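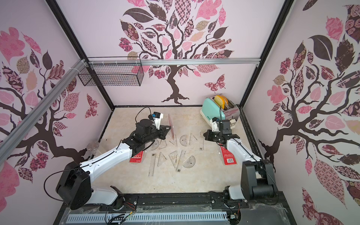
Tree murals and clear drawing tools, 17 March 2025

Bread during Lent

Several readers have asked about bread for the weeks before Easter. Traditional Lenten bread has no milk, butter or eggs in it. Flour, water, salt and yeast are enough. In stricter homes oil is left out on weekdays as well, and the loaf comes out a little drier. It keeps fine for two days in a cloth and makes good toast after that.

Read the label if you buy your bread. Many soft sandwich loaves contain whey or milk powder. Rye is usually a safe choice — the dense kind goes well with bean soup, pickles and mushrooms.
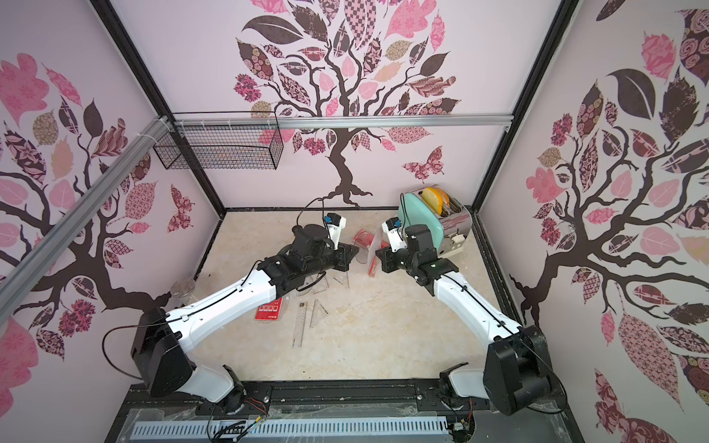 The shared loaf is an old part of the Lenten meal. In many families the oldest person at the table breaks it and passes it along, and the meal starts once everyone has a piece. Passing bread by hand means reaching across to someone, much as the two white-and-black arms reach toward each other over the tabletop in the picture. Friederike Wiegand, who wrote down her grandmother's Lenten recipes, says the bread in her family was never cut with a knife on a fast day.

Her basic loaf uses four cups of flour, a spoonful of salt, a packet of yeast and warm water. Knead it for 12 minutes and let it rise until doubled.
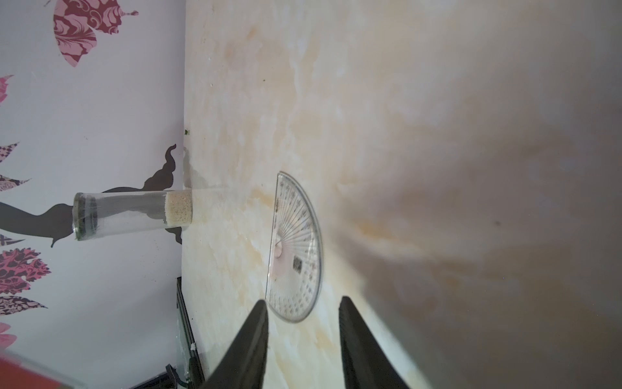

Shape it into a round, let it rest again while the oven heats, and bake until the bottom sounds hollow when tapped. A handful of raisins or chopped walnuts can go in before shaping. Jörg Reinholz adds caraway and a grated boiled potato, and his loaf stays soft longer. The same dough works for the Apostles' Fast, which ends in July. 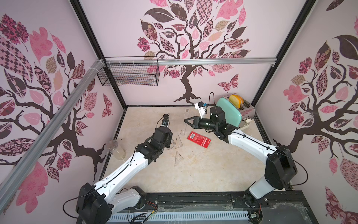
Can I use honey in Lenten bread?

Most Orthodox households allow it, and a spoonful in the warm water also helps the yeast along. Customs differ from parish to parish — if yours is strict about sweets, ask your priest or use a little sugar.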